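Home News Reviews Rules & Safety Contact

Gunex Mini drone: two months of weekend flying

I bought the Gunex Mini in June from the Gradum shop, for 164 dollars. It is my second drone, and I wanted a small one with propeller guards, as my neighbours have children and I fly close to the fence.

The guards are good. They clip on firmly and their colour is bright, so I always see which side is the front. The battery is weaker, and in wind I bring it home early. 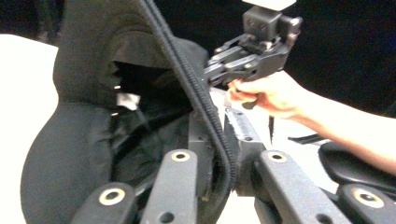

The manual is less careful than the machine. It has only one page on safety, and it does not mention keeping distance from other people. I had to read the rules by myself.

I give it 4 stars. For a beginner I would still choose the Masanja, which is slower.

Last updated: 28 January 2023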